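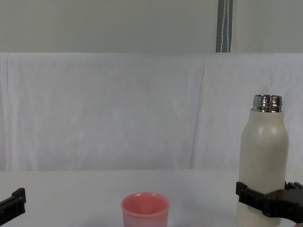

The cream bottle, lid off, and the little pink cup.

Right, quick one, I've got to be out the door by half five and I haven't even found my shoes.

Melati asked what I ended up doing about water on my desk after the Great Mug Disaster in January (keyboard dead, 22 pages of notes gone wavy, never speak of it). So. Bottle and small cup. Two things. Very happy.

The bottle first. Tall, cream, slightly speckly, matt so it doesn't show every fingerprint like the old shiny one did. Metal neck with a proper screw thread. Got it from a shop in Kiltcombe that was closing down, bottom shelf, no box, the man knocked a bit off because of a scratch I still can't find. I fill it before bed and that's me sorted till lunch.

Lid is a pain though. It screws on very tight and I am forever putting it down somewhere and losing it. Last week it was in the bread bin. No idea. Saimi says tie a bit of string to it, and I might, but it would look awful and I'd still lose it, just with string on.

The cup is from Beyene, the café on the corner, they were selling off their old ones in a crate by the door. Pink, straight sides, rim goes out a tiny bit. Darker pink inside, sort of salmon, which I like more than the outside. It's small. Really small. Obinna picked it up and asked if it was for a doll. But small is why I bought it – if I knock it over that's one tissue's worth of water and not a flood across the whole desk. Have knocked it over twice since. One tissue each time. Thank you very much.

Things I'd say if you're thinking of doing the same:

Pour slowly. Tall bottle, tiny cup, you do the maths.

Wash the bottle more than you think you need to. I left it over a long weekend with squash in it and teh smell was something else. Bottle brush, hot water, washing up liquid, leave it upside down on the rack with the lid off overnight. Rice and water shaken about also works if you've not got a brush, Brayan's tip, bit noisy.

Don't put tea in it. I did. It tasted of tea for days.

Keep the cup on the side you don't write with. Took me far to long to work that out.

Next up is the drawer under the desk, where I know for a fact there are three dead chargers and most of a sewing kit. Might do it Wednesday. Might not.

Shoes were under the bed. Off I go.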